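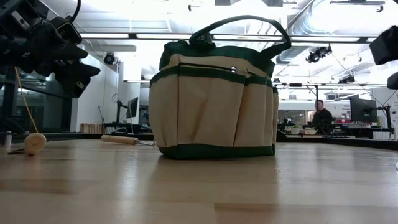 Beige and green tool bag, plenty of pockets.

I'm looking for a Saturday helper at Tevent, my little repair and odd-jobs business, and I'd love to hear from you if you're handy, patient and don't mind a cup of tea with every customer (they will insist!).

Most of the work is small stuff - sticking doors, dripping taps, shelves that came down in the night. I do the bigger jobs during the week and Saturdays have got away from me since January, so I need a second pair of hands for 15 hours a month, split over 2 Saturdays. Pay is £15 an hour, plus 25p a mile if you use your own car.

You don't need any certificates. I'd like you to have put up a shelf or two and be able to tell a customer when a job is beyond you. There's a trial morning first, paid of course, and we'll probably spend it at Brusex Court, where the gates never shut properly.

Tools are provided, but bring your own if you're fussy about them. I certainly am - please don't borrow my good chisel.

To apply, drop a note through the door at Tevent, next to the Shim café, or ring after six. Tell me what you last mended and how it went. I'd like someone to start by the end of March 2026.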